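The Ferry to Sesau

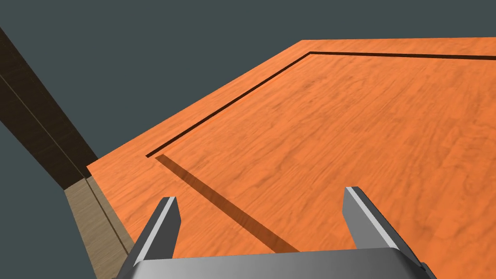

My grandmother left me 2,469 postcards and not one of them had a message on it. I mean it, not a word! She'd bought them all over the place, Remomo, Grustska, little harbor towns I couldn't find on any map, and she'd written our address on every one in her tidy blue ink, and then I guess she just carried them home in her suitcase. So when I was 28 and between jobs I picked one out of the shoebox and went to Sesau to see what she'd seen. The ferry was late. I sat on a bollard eating a cheese roll and looking across at the harbor mouth. I thought, well, anything could come through there.

What came through was the ferry, forty minutes late, with a goat on deck (somebody's goat, very calm).

The woman at the guesthouse gave me room 5 and a key the size of a spoon. I showed her the postcard. She put on her glasses, took them off again, and went and got a tin from under the stairs. More postcards! Same blue ink, except these ones were written all the way to the edges, and they were all addressed to the guesthouse.

"She mailed the long ones to my father," the woman said. "He read them out loud at supper. We thought she had no family."

I said she had plenty of family, there were eleven of us at Christmas, and then I had to go stand in the yard for a while with the laundry flapping at me.

When I came back in she'd set out soup and two bowls. She had the first card in her hand already and she asked if I wanted to read or listen.

I said listen, please.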